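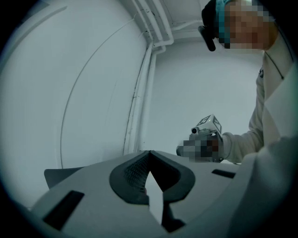 How many demonstrations does a new task need before we try it on the arm?

Enough that two different people have shown it, and for the tray task that came to 79, of which 11 were thrown out for being too fast to follow.

Minutes, demonstration group, 24th August
Chair: Giuliana Cárdenas

1. Last minutes. Agreed, after the word "smooth" was struck from the description of the July handovers.

2. Hand-held grippers. The group now records most tasks with the hand-held tool and keeps remote control for the cabinet work, where nobody's elbow fits. Giuliana asked that demonstrators stop correcting a bad grasp in mid-air. The policy has learned to do it too, and does it to good grasps as well.

3. Remote control. The Brulance link still lags. One operator has adapted by moving very slowly, and the arm now moves very slowly when it is on its own - a faithful student. Escobar to be asked for a date on the fix. They were asked last time.

4. Finger pads. Privov sent 25 spare pads, all left-hand. Return them, or find out whether a left pad can be turned around. Views differed at some length.

5. Naming. Recordings called "final", "final2" and "use this one" will be deleted in September. Owners have been told. Owners deny being owners.

6. Stirnex trial. Pouring stays off the list until the 3 open faults are closed. Wiping and stacking go ahead.

Actions: Giuliana to write to Escobar and Privov. All demonstrators to redo the lid task, at human speed.

Next meeting in September, same room, shorter agenda.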